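Villine Household Help: Community Questions
Laundry and Clothing Care

Keeping hangers from tangling on a small tabletop clothes rack

Posted Wednesday, January 3, 2018, by Chantelle Chauke
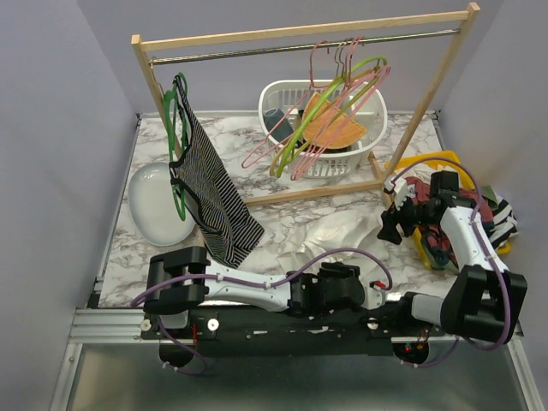 Rack with green and pink hangers, striped garment, basket and yellow clothing bin.

I am responsible for the laundry corner in a shared residence and would be grateful for advice on the arrangement of a small wooden clothes rack. The rack stands on a marble-patterned tabletop and has one metal rod. We have two kinds of hangers, plastic ones in green and wire ones in pink. The wire hangers are the chief difficulty. When they are not in use they gather in the middle of the rod, their hooks cross, and it is seldom possible to lift one without bringing several others along with it.

The plastic hangers give less trouble, although lighter garments do not stay on them well. The black pinstriped piece is the usual offender. It has been left draped over two hangers and hangs down at an angle toward the table. I should like it to hang straight.

Clothing waiting to be hung is kept in the yellow bin. The white slotted basket behind the rack was intended for spare hangers, but it has come to hold a cup and a woven mat, and residents now regard it as general storage. I would ask whether the hangers should be kept on the rod or elsewhere, and whether it is advisable to keep two kinds in use at all. Replacement of the rack is not under consideration at present.

12 people found this thread useful

Wenceslao Bautista
Member, Laundry and Clothing Care

The difficulty you describe is common where wire and plastic hangers share one rod. Wire hangers are thin, and their shoulders slide over one another easily. I would recommend the following procedure.

Remove every empty hanger from the rod. Separate the wire hangers from the plastic ones on a clear part of the table and discard any with a bent hook. Return the wire hangers one at a time, with all hooks opening toward the wall. A single hook facing the other way is sufficient to lock its neighbors together. Place the plastic hangers at the opposite end and leave a hand's width between the two groups.

Only as many hangers should remain on the rod as are needed for the clothing in the bin. The remainder may be stored flat in the slotted basket once the cup and the mat have been returned to their proper places. A label on the front of the basket is advisable in a shared residence.

With regard to the pinstriped garment, one hanger is preferable to two. If it has straps or a neck loop, these should pass over the hook and the body of the garment should be centered under it. If it has neither, fold it in half lengthwise and lay it over the lower bar of a plastic hanger. Two rubber bands wound around that bar will prevent it from slipping.

3 replies hidden

Olleck
Member

Discard the wire hangers. We did so in November and have had no further difficulty.

Soriano
Member

I do not agree that the wire hangers must be discarded, as they take up very little room on a short rod. A wooden clothespin clipped to the rod between the two groups will keep them apart. This has served adequately in our own laundry room.

I would also draw attention to the bin. Garments left in a pile will crease, and darker items should not be placed against light ones if there is any dampness. It would be sensible to hang the contents of the bin at a fixed time each day. The white cloth on the table could be folded and placed with the linens, so that the surface is available for sorting.

As to plates and cups, our residence has adopted a written rule that no tableware is to be left in the laundry area. Compliance has been uneven. The rule is posted beside the door and is repeated at the monthly meeting.

Share (3) | Comments (4)

Contact the moderators | Copyright Villine Household Help | Back to top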